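Rultedero: words for wrinkles, folds and creases in household cloth
Version 24, released 1 October 2026 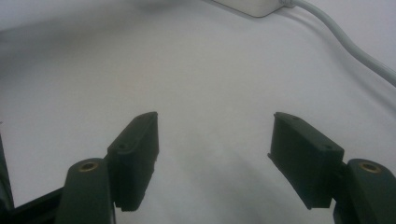 Rultedero is a word list for what cloth does when it isn't lying flat. It started as a shared spreadsheet between people who mend, iron, sew or translate, and it has grown into 779 entries from speakers of 22 languages. Most of us get by with "wrinkle" and "crease" for everything, but put a white cloth in front of a group, with soft folds and gentle gray shading like this one, and the words start pouring out: rumpled, slept-on, rolling, puddled, wavy. Somebody's grandmother had a word for it too, and we want that one most of all! If you love words, or laundry, or both, you are in the right place.

What is in the download

entries.csv is the main file, with one row per word per speaker
sources.csv says where each word came from (interview, letter, or printed book)
groups.csv has the loose family groupings described further down
notes.txt is long and rambling and full of good stories, please read it
CHANGES.txt

All files are UTF-8. If the accents or the Chinese characters look wrong when you open entries.csv in a spreadsheet program, import the file instead of double-clicking it and pick UTF-8 from the list.

Columns in entries.csv

entry_id: a number that never changes, even if the entry is later moved to another group
word: as the speaker wrote it, or as we wrote it down with their help
language: the name the speaker uses for it
region: as wide or narrow as the speaker wanted (one person put down a single valley)
gloss: a short meaning in English
cloth: sheet, shirt, curtain, tablecloth, any, or blank
made_by: sleep, sitting, washing, ironing, storage, sewing, gravity, or blank
good_or_bad: whether the speaker thinks of it as a fault, as something nice, or as neither
source_id: matches sources.csv

The good_or_bad column was Jovita Cárdenas's idea and it has become my favorite part of the whole thing. English speakers tend to mark "wrinkle" as a fault and "pleat" as something nice, which you would expect. But "crease" splits people right down the middle, depending on whether they thought of trousers or of a shirt that came out of a suitcase. The same word, from two sisters, in the same kitchen, with opposite marks! We kept both rows. Please don't merge them when you clean the data, or at least keep a copy where they are separate.

How the words were gathered

Most came from talking. We asked people to tell us how they fold, hang, iron and store things at home, and wrote down the cloth words as they came up. Only at the end did we ask straight out for more. Asking straight out first gave us dictionary words. Asking about a fitted sheet gave us swearing, and then very good words.

Stefaniia Kovalchuk did the Ukrainian interviews and checked the Polish ones. Guilan Duan handled Mandarin and wrote the careful notes on when a speaker would choose one character over another for a fold that was made on purpose. Čestmír Jireš read through old sewing manuals in Czech and German and typed up anything that was about loose cloth. Lai-ching Kao did the Cantonese entries and also built the first version of groups.csv over one very hot July, for which we are all still grateful.

A smaller part came in by mail through the Brademano newsletter. Those rows are marked "letter" in sources.csv. They are shorter and we often couldn't ask a follow-up question, so the made_by column is blank more often than we'd like.

The groups

There are 25 of them and they overlap. A word can sit in as many as it needs. Some examples to give you the flavor:

Pressed in: sharp lines, made by an iron or by weight. English "crease" lives here most of the time.
Crushed: cloth that was balled up and then let go. German "Knitter" and its relatives.
Gathered: pulled together by thread, elastic or a drawstring. "Pucker" is here and also in Mistakes.
Hanging: folds that are there because the cloth is heavy and soft. Curtains, mostly.
Slept-on: the bedsheet in the morning. Small group, wonderful words.
Storage lines: the grid you get on a tablecloth that has been in a drawer since the last holiday.

Spanish gave us an early headache. "Arruga" and "pliegue" look like an easy split between wrinkle and fold, and then our speakers talked about linen and the neat split fell to pieces. The long note under entry 24 goes through it all. I would not try to fix this with stricter groups. The mess is what people said.

Good uses

Translators have written to say they keep it open while working on novels, which makes me very happy. A costume class used the Hanging and Gathered groups as a vocabulary sheet. It would also make a lovely poster, and if you make one, send it over! Small studies of how people divide up a range of shapes would work too, as long as you read the next part.

Known weak spots

English, Spanish and Mandarin are much fuller than the rest. Several languages have only one speaker behind them, so treat those rows as one person's words and not as the language.
Nearly all speakers do their own laundry. We have very little from people who press clothes for a living, and they surely know things we don't.
Region names are in whatever form we were given. There is no map file.
Stretchy fabrics are badly covered. The old manuals never mention them and we forgot to ask until late.
Glosses were written by several hands. Čestmír's are short and mine are too long.

Changes in this version

Added the Storage lines group, which used to be part of Pressed in.
Split "ruck" from "ruck up" after a letter from a reader who was very firm about it.
Fixed the tone marks in the Mandarin rows.
Removed double rows left over from the Tsai import.
The cloth column now uses "any" where it used to say "all".

Sharing and credit

You may copy, change and reuse the list for any purpose, with credit to Rultedero and the version number. Speakers agreed to have their words shared but not their names, so sources.csv has only a code for each of them. Please don't try to work out who is who from the region column.

Sending us a word

Write to the Prarnirau desk with the word, the language, where you heard it, and what the cloth was doing at the time. A sentence it might be used in helps a lot. Spelling doesn't matter, and if there is no usual spelling, a short recording is great. We add new words in batches, so it can take a while for yours to show up, but every letter gets read and most of them get read out loud.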